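Chapter 5
Looking After a Pair of Hand-Held Grippers

Most maintenance schedules are written by people who will never have to follow them. The one that came with the pair at the Asville site ran to 618 lines, and Barbara Sowa, who inherited it in July, found that almost 617 of them said "inspect." Inspect for what was left to the reader.

This chapter takes a narrower view. We follow one pair of grippers used for cloth handling and ask which checks would change what you do next.

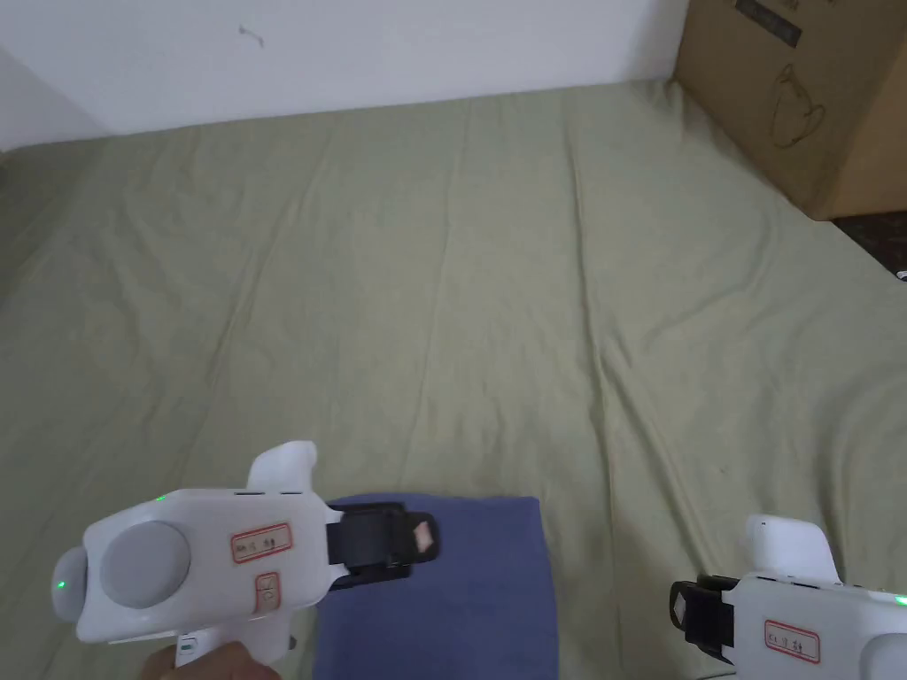
Start with the jaw pads. The usual advice is to replace them after 2640 closings. We have seen no test behind that number, and Mahnaz Heydari, who keeps the Hullon logs, could not find one either. Feel the pad with a thumb. If it is slick, clean it and try a single layer of cloth before ordering a new one.

Status lights deserve less trust than they get. A green light may tell you the unit has power. It says nothing about a loose finger joint, and a loose joint can look fine until there is fabric in the grip.

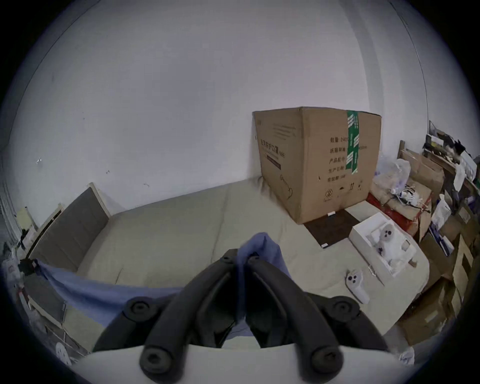
Figure 5.2 Blue cloth held between the gripper's two curved fingers.

Check the joints by hand, with the power off, and write down what you felt. "OK" is not an entry.

Copyright Trusteck Technical Books. All rights reserved. Back to top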